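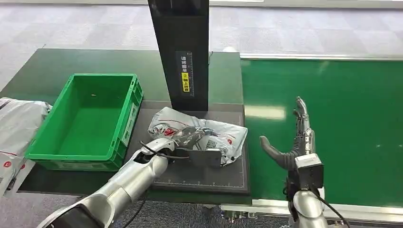

According to Alžběta Bednárik, a parcel has no weight until two parties agree on one. The remark is a fair statement of the problem treated in this chapter. A scale gives a number. Whether the number can be used to set a postage charge, settle a dispute, or plan a truck load depends on how the scale was set up, how it was checked, and how the result was rounded.

Chapter 6
Weight, Size, and Charge

6.1 Scope

Chapter 5 dealt with addressing and sort codes. The present chapter covers the measurement of light parcels, by which is meant any sealed item of 2,000 grams or less, including flat mailers, padded mailers, and small cartons. Heavier freight is taken up in Chapter 9. Letters are left out, as they are commonly charged by the piece within broad weight steps.

The reader should be able to convert between grams and ounces and should know the difference between mass and weight. In the parcel trade the two words are used for the same thing, and this book follows the trade except in Section 6.4.

6.2 Terms

Gross weight: the weight of the item as handed over, with its wrapping and label.

Tare: the weight of anything on the scale that is not part of the item, such as a tray or tote. Tare is removed before the reading is recorded.

Scale division: the smallest step the display can show. A scale with a division of 2 grams cannot tell a 100 gram mailer from a 101 gram mailer in any way that should affect the charge.

Volume weight: a figure worked out from the outside length, width, and height of an item, divided by a factor set in the carrier's tariff.

Charge weight: the greater of gross weight and volume weight, rounded up to the next step in the tariff.

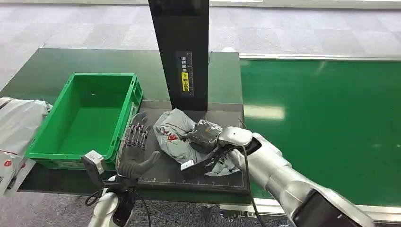
Rounding is applied once, at the end. A common fault in older billing systems was to round the gross weight at the scale and then round again at the rate table. An item near the top of a step could then be charged in the step above it. The Pretton tariff used in the worked problems avoids this by requiring the unrounded reading to be stored with the parcel record. The Hilent tariff does not, and Problem 6 asks the student to find the effect on a day's billing.

6.3 Soft packs

Cartons have fixed sides and can be measured with a rule. Soft packs cannot. A mailer bag takes the shape of its contents and of the surface under it, and its height changes when it is pressed or turned over. Two clerks measuring the same bag will often record different heights.

Tariffs deal with this in one of two ways. Under the flat rule, soft packs below a stated weight are charged on gross weight only. Under the box rule, the bag is treated as the smallest rectangular box that would hold it as it lies. The Tseng method, described in Section 6.5, is a form of the box rule in which loose corners and empty film are left out of the measurement.

The flat rule is simple to apply but undercharges light, bulky goods such as pillows. The box rule follows the space used in the vehicle more closely, at the cost of more disputes. The Jesska returns case at the end of the chapter shows both rules applied to the same set of parcels.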